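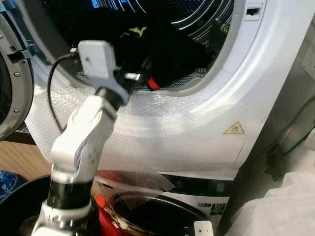
Bukola trouve que je devrais laisser tomber le levain, que de toute façon le pain de la boulangerie de Grovby est meilleur que le mien et qu'à mon rythme chaque miche me revient plus cher qu'un restaurant. Elle m'a écrit ça à sept heures du matin ! Avec un petit cœur à la fin, quand même.

Imprimer | Envoyer par e-mail

23 octobre 2025

Bon, je lui ai répondu que non, je continue. J'ai commencé en avril, j'ai jeté deux levains (le premier sentait le vernis à ongles, le deuxième je l'ai oublié derrière le grille-pain pendant les vacances) et le troisième tient toujours. Il double en cinq heures quand la cuisine est chauffée, en huit quand je fais des économies, et ce matin il débordait carrément du bocal, j'étais ravie.

La miche d'aujourd'hui : 845 grammes à la sortie du four, j'ai pesé parce que Joar ne me croyait pas. Il prétend que mes pains sont des galets. Croûte bien brune, une belle oreille sur le côté gauche, et à droite rien du tout, la lame a accroché et j'ai dû m'y reprendre. La mie est encore serrée vers le bas. Je pense que je façonne trop vite, ou alors c'est la farine, j'ai changé de marque le mois dernier et celle-ci boit beaucoup plus d'eau que l'autre. J'ai mis 262 grammes d'eau au premier mélange et la pâte était raide comme du carton, j'en ai rajouté à la cuillère jusqu'à ce qu'elle se détende un peu.

Samedi je vais à Farby chercher du seigle chez le meunier, si la voiture veut bien démarrer. Joar Kristiansen en personne s'est proposé de m'accompagner, à condition qu'on s'arrête manger des gaufres, donc je sais très bien pourquoi il vient. J'en profiterai pour regarder les bannetons, le mien perd son osier et j'en ai retrouvé un brin dans ma tartine mardi (pas terrible avec la confiture de prunes).

Ce soir soupe aux poireaux et le reste de la miche, grillé, avec trop de beurre. J'en ai mis la moitié de côté pour Bukola, on verra bien ce qu'elle en dit. Penser à nourrir le levain avant de dormir.

Imprimer | Envoyer par e-mail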